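Search this site Enter keywords Go

Stimulow 5 is out, and your two-armed robot can finally stop waiting its turn

WELLTHORPE, 28 Feb 2022

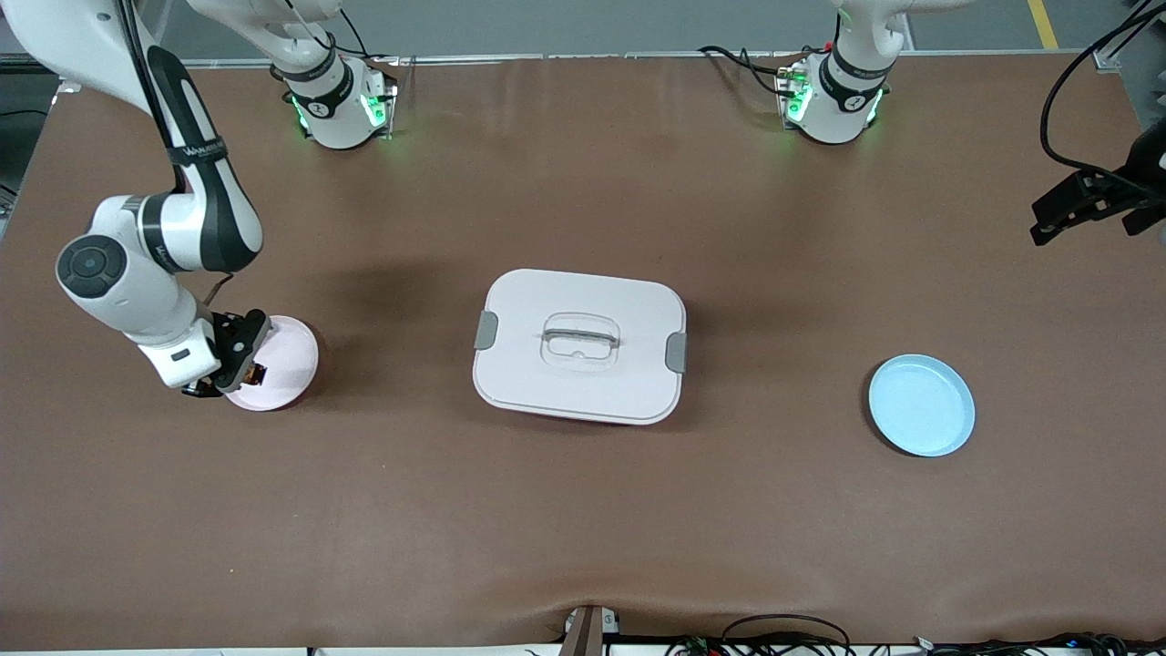
I've been promising this release since September, so let me get straight to it. Stimulow 5, the new version of our planning software for two-armed workcells, is available to download as of this morning. I'm Ingvild Engebretsen, I look after the product here at Løken, and I asked if I could write this announcement myself because the last one went out sounding like a tax form (sorry, everybody).

If you used version 4 you know the complaint. You'd give the software a job, it would plan the right arm, then plan the left arm, then spend ages worrying about whether the two would meet in the middle. Mostly it solved that worry by parking one of them. It was safe, but it was also painfully slow to watch, and we got a lot of mail about it!

The new planner treats both arms as one problem from the start. It works out who should reach for what, when the second arm can start moving, and how much room the cables and elbows need along the way. When one arm is busy at a plate, the other can hover close by, ready to go, and the planner keeps checking the space between them the whole time. If something on the table shifts, it replans from where the arms are. No going back to the home position first, which I know will make some of you very happy.

Then there's perception, and I could go on about this for pages. Thin, flat things have always been our sore spot. A plate lying on a table barely sticks up at all, and the old grasp finder loved to suggest grabbing it straight through the middle. Othmane Fawzy rewrote that part over the winter. The grasp finder now looks for rims first, picks a stretch of rim the gripper can reach at a decent angle, and hands the planner several choices in case the first one would put an elbow somewhere silly. Lidded containers get the same kind of attention: you can mark the handle and the latches as separate features on one object and give each its own rules.

"I wanted people to be able to see why a grasp was turned down," Othmane told me when I bugged him for a quote. "Before, you got a red message and a shrug. Now you click on the rejected grasp and it shows you the joint limit or the collision that ruled it out."

We tested against a library of 421 tabletop layouts, most of them built by Chiharu Onishi, who has a real gift for putting dishes in annoying places. Version 4 failed to find any plan at all for 44 of them. Version 5 fails on 10. I'd love to tell you it's zero, but the leftovers are mostly stacked items with no reachable rim, and we're still working on those. The full list is in the release notes, failures included.

A few smaller things I'm fond of. The timeline view shows both arms on one screen, so you can drag a pause around and see what it does to the other side. You can save a layout straight from a live camera view. Log files have readable names at last – thank you to everyone who wrote in about that, some of you more than once. And the simulator no longer forgets your gripper settings when you close it.

Skorkholm, who have been running the preview build, were kind enough to let me quote them. "We used to write the handoffs between the arms by hand and dread every change to the table," said Valentyna Marchuk, who leads their integration team. "Now we change the table, press plan, and read through what it came up with. I still read through it, mind you."

Good! Please do read through it. Stimulow suggests motions and checks them against the model you gave it, and your own safety setup stays in charge of the cell. Nothing about that has changed.

Upgrading is free if you have a current license. Projects from version 4 open in version 5, but saved grasps need to be converted, so back up your project folder before you run the converter. It doesn't have an undo yet. Custom gripper files should carry over as they are.

Ulla Wallin is taking press questions and can set up a remote demo. Write to the press desk through the contact form and put "Stimulow 5" in the subject line so it lands with her and not with me, as I'll be answering converter questions all week.

Related items
Stimulow 5 release notes and known issues
Converting saved grasps from version 4
How we build our tabletop test layouts
Skorkholm joins the Stimulow preview program
Describing a new gripper: a short guide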